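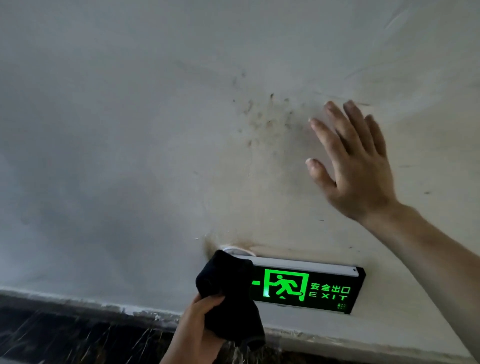 Looking Up: The Emstead Hallway Ceiling

Posted Apr 26, 2021

Welcome to the gallery I have been threatening everybody with! If you came for the new floor or the mural, those have their own pages. This one is all ceiling, and I could not be happier about it.

The upstairs hallway at Emstead is the stretch between the Urio room and the back stairs. Everyone walks through it, and I doubt one visitor in 100 has ever looked up. I hadn't either, until I was lying on the bench outside the Urio room waiting for a delivery and found myself staring at a patch of brown and gray blotches on the white plaster. Once you've seen marks like that you see them every single time. So I put in a request for one morning with the hallway to ourselves, got it, and spent the week before reading everything I could find about washing painted plaster (there is a lot of it, and half of it contradicts the other half).

The whole hallway ceiling comes to 639 square feet, which sounds like a small field when your arms are over your head. We didn't try to wash all of it. The plan was to go after the dirty patches, blend out from there, and leave the clean stretches alone. I love a job with edges!

What we used

Soft cloths, dark ones, a whole stack. A bucket of lukewarm water with a small squirt of Vanano, the plain unscented kind. A second bucket with nothing but water. Safety glasses for anybody looking up. A dry towel around the neck, and I mean this very sincerely, for the drips that head for your elbow. Old sheets for the floor.

How we went about it

Start with a dry cloth and take off the loose dust first, or you end up making gray soup and spreading it around. Then a cloth wrung out hard, harder than feels reasonable, and light strokes that all go the same way. Change to a clean side often. Follow with plain water, again barely damp, and let it be. Go have a sandwich. Paint looks completely different once it has had a chance to dry, and I have learned to make no announcements before then.

For small specks, fold the cloth to a corner and dab. Scrubbing in circles leaves a shiny spot that catches the light from the window end of the hall, and then you have swapped a speck for a moon. I have made several moons in my life. There is one in my own kitchen that guests have asked about.

Around the fixtures we kept the cloth nearly dry and didn't spray a thing up there. The liquid goes on the cloth, down at the bucket, and the cloth goes up. Smoke detectors and vents got a soft brush and nothing else.

One hand flat on the plaster, the other on the navy cloth, right at the left end of the exit sign. My favorite picture of the bunch, with that great green glow!

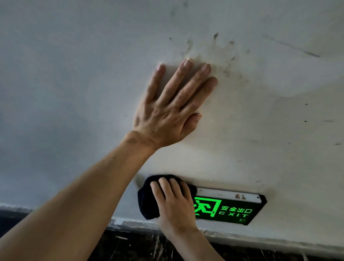
Nesrin Bozkurt wrote in to say that we should try a dry soot sponge before any water gets near the plaster: "I washed a stairwell ceiling the way you describe and got pale streaks I could see from the landing. The next one I did dry from start to finish and only used a damp cloth on what was left. It took longer, my shoulders complained, and it looked so much better. Also, if a stain comes back in the same place, stop cleaning it and go find out what's above it."

I am so glad to have that, and two soot sponges are already on the shopping list. The point about what's above is a good one too. Over our hallway is the crawl space with the old heating pipes, and I have asked Hrvoje Golob to stick his head in there with a flashlight. If it's only grime, wonderful. If there's a drip, I'd much rather hear it from Hrvoje than from the plaster.

A few things people have asked me

Will you repaint? Maybe! I have a quart of Zillico flat white left from the doorway and it is supposed to be the same white, though "supposed to be" is carrying a lot of weight in that sentence. Ceilings go off-color slowly and a fresh patch can stand out more than the dirt did. I'm going to brush a test square in the corner by the stairs, where the light is kind, and look at it for a week.

How do marks even get on a ceiling? I've heard every theory going. Long ladders carried through by people with busy hands, balls, a mop handle, bugs, old damp, somebody very tall. I lean toward ladders for the long scuffs. As for the finger smudges, well, they got there somehow, and I'd like to shake that person's hand after it's been washed.

Does it hurt? Your neck, yes. Trade places every 8 minutes, before you need to. Set a timer, and whoever is resting gets to rinse cloths and choose the music.

How much did it cost? The cleaner, the cloths and a new bucket came to 78 dollars, and most of that was cloths, which will do for the baseboards as well.

Next up

The coat alcove is the one I'm really looking forward to. It has a sloping ceiling low enough to reach from the floor, plus a picture rail that has been collecting dust since before I had a key to the place. I'd like to have it finished by June, in time for the open weekend, and there'll be a page for that as well. If you have a method for picture rails that doesn't drop everything onto your own face, please send it! The contact form works again.

Cloths are in the hall closet, second shelf, next to the light bulbs. Please don't use them on the floor.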